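Access to the former Pellik branch, north cutting to the viaduct

J. Moser
Members are advised that the survey of the former Pellik branch has reached the north cutting. The trackbed between the goods yard and the viaduct is passable on foot in dry weather. Beyond the viaduct the land is private, and permission must be requested in writing before any visit.

The bridge plate at the road crossing reads 2507. The group's working list gives the same structure as number 28, and future reports should quote both.

trackbed55
I must register an objection to the word "passable." I attended in October and found the cutting flooded for most of its length. My party turned back at the second culvert.

J. Moser
The objection is noted. The culvert was cleared after that visit. The entry will be amended to state that conditions vary by season.

Domański
With respect, the amendment does not address the principal error. The building described in the report as a signal box is a platelayers' hut. The 1:4000 estate plan places the signal box on the opposite side of the line, next to the loading bank.
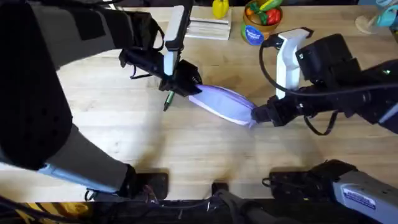 Is the estate plan available to members who wish to check the position of the signal box?

A copy may be consulted in the reading room by appointment, and requests should be addressed to the records desk.

trackbed55
I have consulted that plan and do not share Domański's reading of it. The symbol beside the loading bank is the one used elsewhere on the sheet for a weighbridge. The brick base in the cutting is also far too large for a hut.

Domański
The base was extended when the line was singled. I am prepared to submit my measurements, but I cannot withdraw the point.

mundora_line
May I ask whether the lane from Mundora remains open to the public? The gate was locked when I called in the early afternoon.

J. Moser
The lane is a public footpath. The gate closes it to vehicles only, and walkers should use the stile to the left. On the signal box, both readings will be recorded in the report until the measurements have been received. Please send them to me directly, with a sketch showing where each was taken.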